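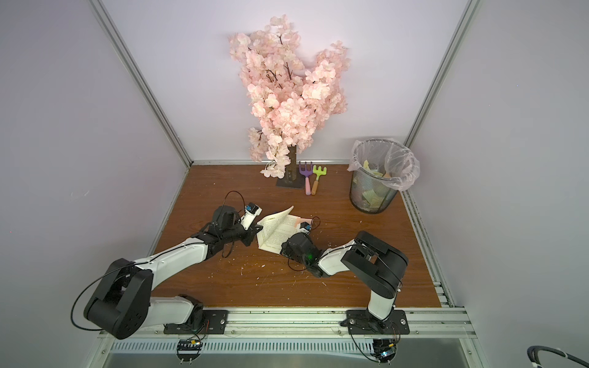 An open paperback beside the artificial cherry tree, part of the spring reading display at Quinlan Public Library.

Quinlan Public Library will open its spring reading display in March, with paperbacks and small garden pieces arranged under artificial cherry blossom in the ground floor reading room. The display was prepared by the library's adult services department with support from the Sistell Fund, which contributed 200 paperbacks to the collection this year.

Titles have been chosen on the theme of gardens and the outdoors -- novels, memoirs and a small number of practical guides. All of them may be borrowed on a regular library card for the usual loan period. Readers are asked to mark their place with a sticky note or a bookmark and to avoid folding the corners of pages.

The decorations include a cherry tree in dense pale pink blossom and a pair of toy garden rakes, one with a purple head and one in lime green. Similar arrangements will be placed at the Oden branch later in the season. Decorative items are for display only and may not be checked out.

The reading room is open from 9 a.m. to 5 p.m. during the display. Patrons who wish to donate paperbacks in good condition may leave them at the front desk. The library hopes to add 1000 titles to its lending shelves by July, and a list of those already received is available on request at both locations.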